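FOR IMMEDIATE RELEASE

Ronero puts three gripper finger sets through 724 picks and shares every result

DEMAR, August – I'm Gifty Quaye, I run the test bench at Ronero, and they've let me write this one myself (thank you, and sorry to whoever has to edit it). Today we're putting out the full results of our summer finger comparison, free for anyone to download. We ran 3 sets of fingers on the same arm with the same controller, for a total of 724 picks, and we wrote down the drops, the slips and the flat-out misses along with the good ones.

The idea came from our customers. We sell packing cells to small shops, mostly bakeries and mail-order places, and they kept asking me which fingers to buy. I had opinions! What I didn't have was a table I could send them. So in the spring I cleared the bench, picked 13 everyday items and got going.

What we compared

Set one was our stock flat finger with a rubber pad. Set two was the Karico, a long ridged plastic finger that narrows toward the tip. Set three was the Opoku soft finger, which curls around whatever it touches. Each set got the same items in the same order, and any pick that was still in the air after 30 seconds went down as a hold.

Boxes and jars were easy for all of them. I'd happily put any of the three on a line that only sees boxes. Paper is where I lost most of my Tuesday evenings, and a kraft bag lying flat and folded on the table was the worst of the lot. There's almost nothing to grab, so the tips have to come down right on the paper and pinch up a fold before they can lift, and if you come in a hair too high you close on air. 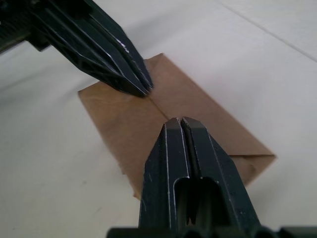 What we found

The Karico fingers came out ahead on flat paper, and it wasn't close. The flat pads tended to skate over the bag, and the soft fingers did better once we slowed the arm down, but then each pick took so long that I started bringing a book. On round fruit the order flipped and the soft set won easily. The stock pads landed in the middle nearly everywhere, and they're also the cheapest, so please don't write them off.

The wrist camera was the part I hadn't planned to care about. We mounted it low enough to keep the tips in view, and I ended up using those stills more than my own notes when I went back to sort out why a pick had failed. The full set of stills is in the download too.

What's next

We'll repeat the paper items this fall with a second controller, and I'd like to add padded mailers and bread bags. If there's something your shop handles that drives your gripper crazy, send it to me. One sample is plenty, and I'll put it on the list.

Getting the results

The results table, the stills and the finger mounting drawings are on the Ronero website under Bench Tests. You don't have to sign up for anything.

About Ronero

Ronero builds small packing cells for shops and bakeries and is based in Demar.

Media contact: Gifty Quaye, test bench, Ronero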